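Clearing the table after lunch, my way

22 March 2025

In my first winter in Allville I lived with three other people and one table. The table was wood, quite big, and it was never clear. In the morning it had the dinner from last night, and in the evening it had the breakfast. I grew up in a house where my mother wiped the table before we were allowed to stand up, so this was difficult for me. I did not want to be the person who complains in her second language, so I began to clear it myself and I slowly made a system.

That was some years ago. Now I live in Clodden and the table is my own, and the system is still with me. A reader wrote to me in December and asked how I keep up with the dishes when I eat at home every day. I promised to answer and then I forgot. I am sorry! This is the answer, and it is longer than she wanted, I think.

First, bring the containers to the table

Most people carry the plates to the kitchen one by one. I did it too. You take a plate, you walk, you come back, you take a glass, you walk again. On the way you see the laundry or the phone and then the rest of the table stays like it was.

So I do the opposite. I bring the places where things must go, and I put them directly on the table. For me it is a plastic bin for the trash, a tray, and the rack for the dishes. They stand around the food and everything has only a short way to travel. When all is sorted, I make one walk with the trash and one walk with the dishes.

My bin is from Ostermann, a small household store near the station, which had a big sale before it closed. I bought it for winter gloves. A clear one is good because you see right away if a spoon has gone in with the napkins. I have lost two teaspoons in my life in this way, and both were from my grandmother.

Then the dry trash

I always start with the dry things. Napkins, wrappers, the paper from the butter. They are easy and they make the table look better very fast, and this gives me a good feeling to continue. Also, if you leave them until later they become wet from something and stick to the wood.

I don't put food in this bin. In our building the food waste has its own container downstairs, and the neighbors on the ground floor notice everything. I learned the rule from a paper on the door, which I had to read with a dictionary.

A plastic fork is a question. My husband's opinion is that it is trash. I wash mine and use them again until they break, but I would not give them to guests.

The food that is left

This is the part where I am slow. I was taught that you do not throw away food, and I still can't do it without thinking about it for a moment.

A carrot that was not touched goes back in the refrigerator, of course. I rinse it and put it in the box with the other vegetables, and it becomes soup at the end of the week. If it was bitten, I cut off the end. Bread I keep in a paper bag, and when the bag is full I dry the pieces in the oven and crush them with a bottle. I have not bought breadcrumbs for years.

Dry cereal, if there was no milk on it, can go in a jar. I have one jar where all the ends of cereal go together. My family calls it the museum. With milk it has to go to the food waste, and quickly, because after one hour it is like cement. I once left a bowl of oats from morning to night and I had to soak it two times.

I want to say also that a big platter in the middle helps a lot. I put the bowl and the small things on it before we eat, and most of the mess stays there. Then I can lift everything together, or I can take the things away one after another and lift the platter last. Mine is an old one with a small chip and I love it more than the new plates.

The dishes

I scrape before I stack. It sounds like a small thing, but in the apartment in Allville the sink was blocked every month, and the plumber (from Minerness, a very polite man) showed me what he took out of the pipe. It was mostly rice. Since that day I scrape.

Bowls go in the rack upside down and a little tilted. Flat plates go behind them, and the trays stand at the side. I put the forks with the handle down, but I know there are two religions about this. I read in an old household book from 1859, which I found at a flea market, that the glasses should be washed first, then the silver, then the plates, and the pots at the end. I follow this order when I wash by hand and I find it very correct. The water stays clean longer.

The rack was the cheapest thing in the store, gray plastic, and it has lived longer than two expensive ones from metal that got rust on the feet.
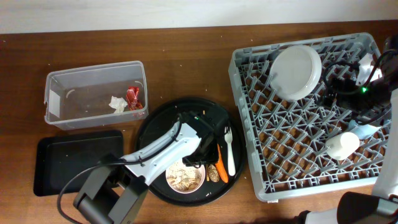
The crumbs

I leave them until the very end. In the beginning I wiped around the plates, and then I lifted a plate and there were crumbs again, so I had done the work twice.

I use a dry brush first and only then a cloth. On wood a wet cloth makes the crumbs into a paste and pushes them in the lines of the grain. I brush along the grain, toward me, and hold the tray under the edge of the table. After that comes the cloth, well squeezed, and after the cloth a dry towel if I have the patience.

With practice it takes me roughly 10 minutes, with the dishes still to wash. My daughter needs longer because she eats the museum cereal during the work.

Next time I want to write about oiling the table, which I did wrong the first time and had a sticky surface for two weeks. If you have an oil that you like for a table where people eat, please write me the name in the comments.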